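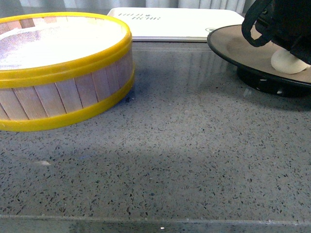
House rules for the arm, second version

I rewrote our rules in May, after the first list grew to two pages and people stopped reading it. Signe Blöndal asked me to post the new ones so the group in Arnville can borrow them. They cover the counter only. The rules for the floor robot are still a mess.

1. Clear a path before you start. Things can stay at the sides and the back of the counter, but the middle stays open. Our old rule said "keep the area tidy" and everyone read that differently.

2. Household objects only, and log each one with a short name. The tub with the craft stick wall and the two yellow bands is "stick drum." Please don't rename it halfway through a session. Aaliyah Cloutier spent an evening merging three names for one bowl.

3. Watch straps and loops. Anything that hangs down can catch on a rim. If a loop is near a dish, go slow, and stop if it touches.

4. Soft things get the low force setting. We start at 5 newtons and go up only if two people agree.

5. Keep hands off the counter while the arm has power. Reaching in to fix one small thing is how I got my knuckle pinched last year. Press stop, wait for the light, then reach.

6. Wipe the stone between sessions. Crumbs and flakes end up in the data.

7. Stop after 70 runs and take a break. I used to push on to the end of the batch and my notes from the last hour were useless.

The Mundport lab has a rule about covering shiny surfaces. I left it out for now. Our counter does reflect a bit, and I want to compare error rates before I ask people to lay down a cloth every time.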